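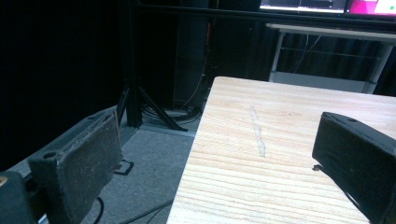
A light-colored wooden table. 

Clearing Out the Medicine Cabinet Without Regret
Posted October 31, 2024 by Willy Verhoeven

My bathroom cabinet in Studow held a bottle of cough syrup older than the bathroom. I know this because I still have the receipt for the tile. If yours is in similar shape, set aside an afternoon and a pot of coffee, and save the grounds. You'll want them later.

Take everything out

All of it. The cabinet, the drawer under the cabinet, the kitchen shelf over the stove, the purse you stopped carrying in June, the glove box. Put the lot on a table with good light and keep children and pets out of the room while it's there. Dogs will eat an entire bottle of chewable anything and then look at you as if you had done it.

Check the dates with reading glasses on. Manufacturers like to emboss them on the crimp of the tube, in the same color as the tube. Tilt it under a lamp, or rub the side of a pencil lightly over the numbers.

What goes

Anything past its date. Anything with no label. Anything in a sandwich bag, even if you are sure you remember what it is. Pills that have crumbled, changed color or stuck together go, and so does the half course of antibiotics you were keeping for a rainy day.

Leftover pain pills from a surgery or a tooth deserve to be first out the door. My brother-in-law Pieter Van Loon kept 40 of them after his knee, on the theory that he had paid for them. They sat behind the shaving cream for four years, in a house with two teenagers and a steady parade of their friends. He is a careful man who locks his snowblower.

How to get rid of it

Best choice: a take-back box. Many pharmacies have one, and so do plenty of police stations. Call before you drive over and ask what they accept, as most won't take needles, and some won't take liquids or inhalers. Leave the pills in the bottle unless they tell you otherwise, and scratch out your name and prescription number with a marker. A ballpoint will not do it, whatever the ballpoint believes.

If there's no box within reach, most medicines can go in the household trash, done like so:

Take the pills out of their bottles and don't crush them.
Stir them into something unpleasant. Used coffee grounds are good, used cat litter is better.
Seal the mess in a zip bag or an old margarine tub.
Put it in the trash on pickup morning, not the night before, if you have raccoons.

A short list of medicines, mostly strong opioids, is supposed to be flushed when no take-back is handy. The FDA keeps the list on its website and your pharmacist can tell you over the phone. Don't flush anything that isn't on it.

Used patches still have plenty of medicine in them. Fold them in half, sticky side to sticky side, and ask the pharmacist about that kind in particular. Please don't drop one open in the bathroom wastebasket, where the toddler does her shopping.

Needles and lancets go in a sharps container, or a heavy laundry detergent jug with a screw lid if your local rules allow it. Don't fill it to the top.

What stays, and where

The bathroom is a poor place for medicine. It's a steam room with a mirror. A high closet shelf in a bedroom is better, and for anything you would worry about in the wrong hands, get a box with a lock. Mine is a small cash box from the hardware store in Gindach. The combination is not my birthday, which the whole family tried within the hour.

Child-resistant caps slow children down. That's all they promise. Click it shut each time and put the bottle back up, including the one you leave by the sink so you'll remember it.

Keep a list taped inside the closet door with what you have, who takes it and when it expires. Add the Poison Help line, 1-800-222-1222. If somebody has collapsed, is having a seizure, can't be woken or is having trouble breathing, call 911 instead.

If anyone in the house takes opioids, keep naloxone too. The nasal spray is sold without a prescription. Store it where people can find it, so outside the locked box, and tell everybody which shelf. I told mine at dinner. They asked if there was more gravy, but they know the shelf.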